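Histaneck Small Parts Handling Set
Data card, release 2

Summary

The Histaneck set contains 185 recorded sessions of a single robot arm with a five-digit numbering scheme for tasks, objects and operators. It was prepared by the Cernis manipulation group for training and testing policies that pick up small mechanical parts and place them in trays. Release 2 replaces the February release. Users who downloaded the earlier version should discard it, as the joint order in the state files has changed.

Maintainer: Mwanahawa Temba
Annotation lead: Faith Owino

Contents

Each session folder holds one video from the head camera, one state file, one action file and a short text instruction. Video and state share a common clock. Sessions in which the clock drifted were removed before release.

The tasks fall into 21 types. Most involve moving gears and similar parts into, out of or within a shallow tray. The remainder cover sorting by size, regrasping and handing a part back to the operator. Task types are listed in tasks.csv with the wording used for the instruction.

Collection procedure

All sessions were recorded by remote operation at the Rotich site. An operator guided the arm and hand through the task at normal speed. Operators were told to complete the grasp even when the first contact was poor, and to leave corrections in the recording. A session ended when the part was released or when the operator called a stop. 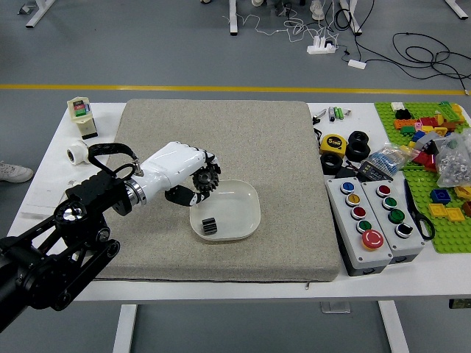 Parts were returned to a new starting position between sessions. Starting positions were chosen by the operator and were not drawn from a fixed grid, so some areas of the tray are better covered than others. The file coverage.csv gives the starting cell for every session.

The surroundings of the work area were not standardized. Tools, loose parts and other items were allowed to stay on the table and were moved freely from one day to the next. Users who need a plain background should apply the masks in the masks folder.

Annotation

Two annotators marked the start of reach, first contact, lift, release and end for each session. Where their marks differed by more than 15 video images, a third reading was made and the median kept. Failed grasps are labeled "slip", "miss" or "double". The label "double" means that the hand closed on two parts at once.

Known limits

Dark parts are hard to separate from dark fingers in the video, and contact marks for these sessions are less reliable. Force readings are not included. In 53 sessions the thumb position was filled in from the command signal; these carry the flag thumb_est in the state file and should be left out of any test of hand tracking.

Access and terms

The set is available to research groups on written request through the Gedier portal. It may not be passed on to third parties. Corrections to labels should be sent to Faith Owino with the session number and the time of the mark in question.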